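How to Read a Monthly Oil Output Report

Print this page | E-mail this page

Oil producers, energy ministries and private trackers publish output figures every month. The numbers often disagree, even when they cover the same country and the same four weeks. This guide explains how to read a report and compare it with the one before. You will need the two latest reports, a calculator and a sheet of paper.

Step 1. Find out what is being counted

Look for the notes under the main table. Some reports count crude oil only. Others add condensate, a very light oil that comes up with natural gas, and some add other gas liquids as well. A country can look like a much bigger producer in one report than in another for this reason alone. Write down which definition is used before you copy any figures.

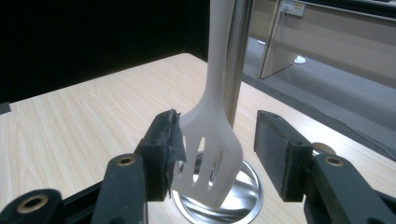 Step 2. Check the units

Most tables use thousands of barrels per day. An entry of 1,236 in such a table means 1,236,000 barrels per day. A few companies report in metric tons per year instead. The number of barrels in a ton depends on how heavy the oil is, so use the factor given in the report's own notes if there is one.

Step 3. Separate output from exports

Output is what comes out of the ground. Exports are what leaves the country. The difference goes to local refineries or into storage tanks. If exports jump in November and output stays flat, the producer is probably selling from storage -- check the stock figures before you call it a production increase.

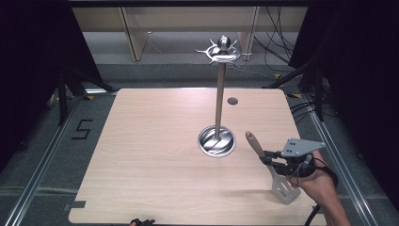 Storage can also work the other way. A field may keep pumping while a loading terminal is closed for repairs, and the export line will drop even though the wells have not slowed down.

Step 4. Look at the fields

If the report lists fields, compare each one with last month. Take a producer with two fields, Holari and Rokley. Holari goes from 200 to 280 thousand barrels per day and Rokley stays level. The whole gain of 80 comes from Holari. Now look for the cause: a new phase starting up, or wells coming back after maintenance. A return from maintenance is not new capacity and should not be added to a forecast.

Watch for shared fields too. Where a reservoir crosses a border, each country normally reports only what its own wells produce.

Step 5. Check for revisions

Put last month's figure from the old report next to the same month in the new one. If they differ, use the newer number and recalculate the change. Mark revised figures with an R on your sheet. 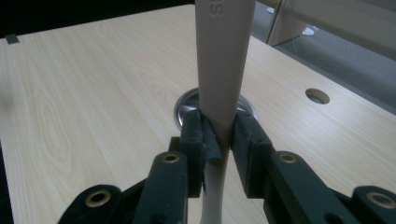 Gripping a long, beige plastic piece upright.

Step 6. Write one line

Note the definition, the unit, the change and the field it came from. Keep these lines in one file, oldest first.

Guide by Hongjun Xiong

Print this page | E-mail this page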